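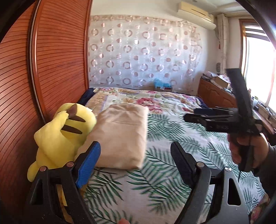

Section 4: Getting the bedroom ready for your first night

By now you've got the Mai sleep sound unit charged and the app talking to it (if not, go back to Section 3, because nothing below will work). This part of the guide covers where to put the unit, how to set the levels, and what to do about the noises in the room you'd stopped noticing years ago. I wrote most of it after setting up my own, then Ngân Dương tried it in her apartment over a bakery and made me rewrite half!

Set aside an evening for this. Do it at the time you normally go to bed, with the street sounding the way it normally sounds. I did my first setup at two on a Thursday afternoon and the levels were useless by 11 p.m.

4.1 Placing the unit

1. Pick a hard, flat surface at about the height of your pillow. A nightstand is fine, so is a low shelf.

2. Keep the unit at least 6 inches from the wall behind it. Any closer and the low sounds get boomy.

3. Point the cloth side toward the noise you want to cover, so toward the window if it's traffic, toward the door if it's a roommate.

4. Run the cord behind the furniture and press the plug in until it clicks.

Note: Closets and wardrobes are good neighbors for this thing. Clothes soak up a lot of sound, and if your street noise is bad you might try leaving a door open a few inches overnight. Curtains help a bit too, mostly with the hissy end of things. They won't do much for a truck.

Caution: Don't put the unit in the bed or under a pillow. The vents are on the bottom and it needs air. Don't drape anything over it either, even if the light bugs you (see 4.4 for turning the light off).

4.2 Listening to the room

1. Turn off fans, TVs and anything else you don't sleep with.

2. Open the app and tap Room, then Listen.

3. Lie down where you sleep and stay put. The check takes 144 seconds and it will start over if you talk.

4. When you hear two soft tones, it's done. You'll see a number on the screen. Mine was 41, on a quiet street with one dog.

5. Tap Keep if the room sounded normal to you, or Again if a siren went by.

Write the number down somewhere. You'll want it in August when the windows are open and you're wondering why everything sounds wrong.

4.3 Choosing a sound

There are a lot of them and I'd ignore most for the first week. Start with one of these:

Furnonness – a low, steady rumble, like a big heater in a basement. Best for traffic and footsteps upstairs. The name makes no sense to me either, but I've slept with it for months.

Stositz – lighter and airier, closer to rain on leaves. Better for voices and birds.

1. Tap the sound you want, then tap Hold.

2. Start the volume at the bottom and bring it up slowly until the noise outside goes blurry. Stop there! You don't need to bury it.

3. Set Fade to your usual bedtime plus an hour, or turn it off if you wake up easily in the small hours.

4. Tap Save Night.

Note: If the sound seems to have a whistle in it, open Tone and pull the top slider down below 2000. That fixed it for Ngân right away. If it doesn't fix it for you, move the unit a little and try again, since a bare wall or a big pane of glass can throw the high sounds straight back at your head.

4.4 The light

The ring on top glows while the unit is on. To turn it off, press and hold the center button until it blinks, then let go. It comes back by itself after a power cut, and yes, that will be at three in the morning.

4.5 If two people share the room

Go with the lighter sleeper's levels for a few nights and see how the other one gets on. Put the unit on the lighter sleeper's side. Châu Kiều wrote in to say they use two units on different sounds, one each side. I tried that and got a sort of wobble in the middle, but if you want to have a go, run 4.2 with both units plugged in and silent, then save each one separately.

Cleaning and the Dustonico filter are in Section 5.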